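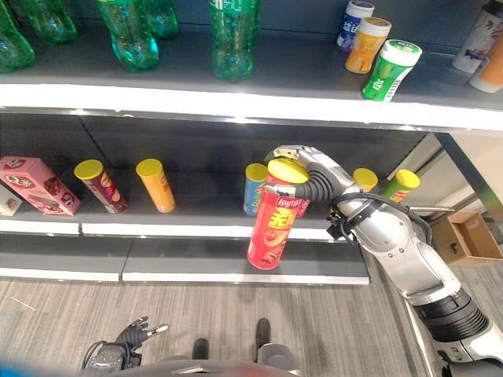

Chip canisters and a box of cookies on the middle shelf, with green bottles and small candy containers on the shelf over it.

Markar Grocery Changes Its Snack Shelves

FLOLLVILLE — The Markar store on Rangel Street has put its snacks and small sweets into a new order, and shoppers will find the chips in canisters one level lower than before. The work was finished in May.

Red, orange, blue and green canisters, Lay's among them, now have the middle shelf. Gum and candy in small containers went up to the top, next to the bottles.

Store manager Benedito Vieira said the idea came from the customers. In the spring the store asked 77 of them what was difficult to find, and the most common answer was the chips.

"Many people here are not so tall, and they had to ask for help," Vieira said. "Now they can take the can by themselves."

The bottom shelf is kept for crackers from Gurkar, a bakery 13 miles from the town. The first delivery is expected before the summer — the bakery is still waiting for its new boxes.

The store paid $3,740 for the change, including new price labels and better light in 2 aisles. Prices of the snacks stay the same, Vieira said. Shoppers who miss a product can leave a note at the front desk until 8 p.m.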